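Section 3: Filing an incident report from home

Welcome back! If you have worked through Section 2 you will already have your Nutavel account, and the rest is easier than it looks. Nutavel is the online reporting desk shared by the police in Zirkville, Zandville and Zwahlen, and it is meant for things that have already happened: a break-in you came home to, a stolen bicycle, damage to a car or a garden wall.

CAUTION: If someone is hurt, or the person who did it is still nearby, please close this guide and ring the emergency number straight away. Reports sent through Nutavel are not read the moment they arrive.

Starting your report

1. Sign in and choose "New report" (on a phone it hides under the menu, top left).
2. Pick your town. Zandville residents living beyond the ring road should pick Zwahlen, whose officers have covered those streets since May.
3. Enter the date as day, month and year with strokes between them, like so: 27/11/2023. If you were away and can't be certain, give the last day you know all was well and tick "Date not exact".
4. Tell us what happened in your own words. You have room for 3615 characters, so do take your time, and don't worry a bit about spelling!
5. Choose the type of incident. Code 346 is for burglary at a home, and it opens an extra page for the rooms that were entered.

Note: The page signs you out after 10 minutes without typing. Press "Keep draft" before you go off to look for receipts or put the kettle on.

Listing furniture and belongings

6. Add each item on its own line, with a short plain name (chest of drawers, four drawers, silver knobs) and whatever you remember paying for it.
7. Anything worth more than 200 needs a receipt or an older photo, if you have one. You can still send the report without it.

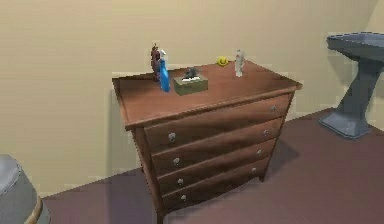
8. Read everything through once more and press "Send". Your reference number comes up on the next page, and you'll want to write it down.

After you have sent it

An officer will read your report and may ring with a question or two. To add something later, open the report and choose "Add a note"; please don't start a second one. For help with the form itself, write to Florian Pichler at the Zirkville front desk, quoting your reference number.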